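Clerkbridge Pads: comparing fingertips on a hand-held gripper

README, last updated October 15, 2021

What's in the box

Clerkbridge Pads is a small dataset and a set of notes for anyone trying to decide what to put on the ends of a two-finger gripper. We recorded the same kind of tidying work with two fingertips, the Plarno soft pad and the Gerketti ribbed pad, and kept everything else as close to the same as we could. There are 352 recordings, split evenly between the pads. We had a great time making it and we hope you get some use out of it!

All recordings were made by hand, in lived-in homes, with the camera riding on the gripper. We started out on a lab bench in January and dropped those runs completely. Bench objects sit nicely on a flat top and both pads did well on nearly everything, so we learned very little. Floors are much more fun.

Folder layout

recordings/ holds the video, one folder per session
width/ holds the gripper opening over time, in millimeters
labels/ holds grasp start, grasp end and outcome
pads/ holds drawings of both fingertips, ready to print a mold
tools/ holds the player and the sync script

Run the sync script first. The width log and the video start on separate clocks, and the script lines them up using the double squeeze at the start of each session. If it can't find the squeeze it will stop and tell you which folder to look at.

Floor sessions

The floor is where the pads really part ways. Put a phone case or a wallet-style case down on a shaggy rug and the fingertips have to get through the pile to reach the edge, and a flat thing gives you very little edge to work with. A mug on its side is a whole other problem, all curves plus a handle, and a cardboard box wants the jaws square to its sides or it twists as you close.

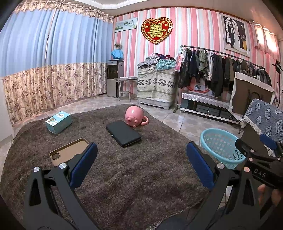 Bhat wrote back after trying the first release that the outcome labels were too generous on thick rugs, and that a grasp which brings up a tuft of pile along with the object should not be marked clean. That was a fair point and a really useful one. We went back through the floor sessions and added a third outcome, "snagged", next to "held" and "dropped". If you trained on the first release, please pull the labels again.

What we found so far

The soft pad is more forgiving on curved things. You can come in at a poor angle and it still settles onto the surface. The ribbed pad is better on thin edges, and we like it a lot for cases and small boxes, but it picks up fibers and needs wiping between sessions. Neither one loves a flat object in deep pile. Tilting the gripper and sliding one fingertip underneath works best with both.

Known problems

In 14 recordings the width log ends early. They are listed in tools/skip.txt and the player leaves them out unless you ask for them.

Pad wear is not logged. We changed pads when they looked tired, so treat long runs with a little care.

Still to come: wet objects, and a stiffer version of the soft pad.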